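Sticking kitchen drawer in a rented flat — plane it or leave it?
Posted in Home and Garden, Prurnthorpe Neighbours

Nusrat Talpur
The top drawer in my kitchen sticks every December and behaves again by spring. It's an old wooden one on wooden runners, no metal anywhere. This year it has stuck with all the teaspoons inside, so I am stirring tea with a fork. The landlord's advice was to "pull harder", and the knob is now in my coat pocket. Is there a fix that won't cost me the deposit?

Tariq Pirzada
Don't plane it yet. Wood swells in damp weather, and if you shave it now you'll have a drawer that rattles all summer. Take out the drawer below and push the stuck one forward from underneath, with a hand at each back corner. Then rub a plain candle along the runners and the bottom edges of the drawer sides. Seven or eight strokes each, wipe off the crumbs, try it again.

For the knob you want a longer screw, or a matchstick and a dab of wood glue in the old hole. Leave it overnight, whatever the kettle says. Keep your bits in a tub while you work, or you'll be on your knees looking for them at 7 in the evening.
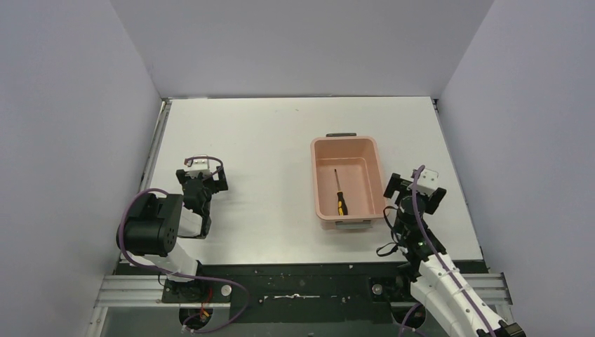
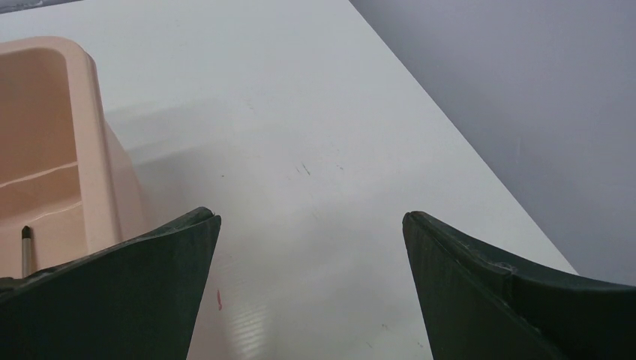

Pink tub on a white table

If it still sticks after the candle, look for shiny patches on the wood. Those are the bits that rub. Fine sandpaper, 100 grit at the coarsest, and stop well before you're enjoying yourself.

Geerts_494
Had this in my last place. Soap works too. Mine smelt of lavender for up to a year, and so did the forks.

Nusrat Talpur
Candle did it. Teaspoons are out, there were fewer than I remembered. Knob is glued and I'm not touching it.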